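Search this site

Kamier hand-held gripper, two months in: a review with one bad jaw

I bought a pair of these for recording pick-and-place work on small retail goods, the kind of clutter a sorting arm is supposed to learn from. Cosmetics are a good test — boxes, soft packs and slippery little bags all in one heap.
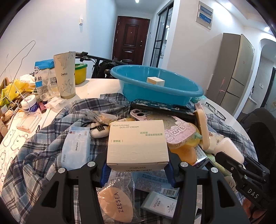 The fault

A moisturizing cream box is about the friendliest thing you can hand a gripper. It has flat sides and it keeps its shape. For the first 700 grasps mine held boxes like that without complaint. Then the left unit developed what Kamier's manual calls "asymmetric closure" and what I call letting go.

One jaw began arriving a hair late. Boxes turned in the grip, and wipes slid out of it. Worse, the logged jaw width stayed perfectly cheerful, so I had eight recordings of successful picks in which the item was on the floor.

I took it apart in January and found a pivot pin that had crept out of its linkage. It also left a nice gap for a fingertip, as my fingertip can confirm. The Koller replacement pins fit and have stayed put.

Kamier rates the linkage for 2,000 cycles before service. I got nearly half of that.

Buy it?

The pads are excellent and the weight is fine for a long session. Check the pins before every run, and keep your other hand out of the linkage. I'd still take it over the Dirkberg, which pinched me on day one.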